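Review: Tisa bench checklist and layout kit for small gripper arms

The Tisa kit is a set of printed cards, a roll of floor tape, a go/no-go finger gauge and a 9-page guide to running a tabletop arm near people. It is sold by Hoketti for $381. We used it through March on one wrist-camera setup and ran over 2,000 pick attempts under its rules.

The guide starts with the work surface. It asks for a single-color matte top, or a mat, wherever the wrist camera has to find an edge. This is sound advice and the section is too short. Varnished wood is allowed "with lighting correction," but no correction is given. We ended up moving the lamp by trial until the glare was out of the pick area, and wrote the lamp height on the back of card two.

Bins come next. Tisa wants each bin placed at a marked position, fully inside reach, with the rim clear of the wrist at every approach angle. The cards handle this well. There is a separate line for perforated bins, which can show their contents through the side and give a detector a false target. We had not had that on our own list.

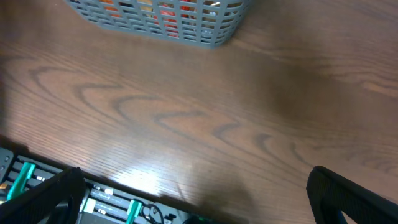 Oda Holmgren

A glossy top with a strong grain is a fair test of the surface rules. A bright reflection near the open fingers is the kind of thing card two should catch, and it does, provided the check is made with the arm in its start pose. Made with the arm parked, the same check says little about the arm's own shadow. The guide should state the pose.

The cable section is the best part of the kit. It calls for a fixed loop size, a tie point on each side of every moving joint, and a slow full-range run before the first job of the day. Clips and brackets near the base are treated as part of the keep-out area. Many shop rules leave them out.

The finger gauge is less useful. It checks opening width at one point only, and our fingers have curved tips. Horacio Henríquez measured ours with calipers instead and logged the result on the same card.

Stop rules are clear: one person holds the stop button, hands stay out until the arm is still and disabled, and any contact with the table ends the run. The guide is plain that it does not replace a risk assessment.

Good: bin placement, cable checks, stop rules.
Weak: lighting, finger gauge, no blank cards.

Worth buying for a shop with no written procedure. If you already have one, get the guide alone and copy the cable page into your own.

Posted 2 May 2020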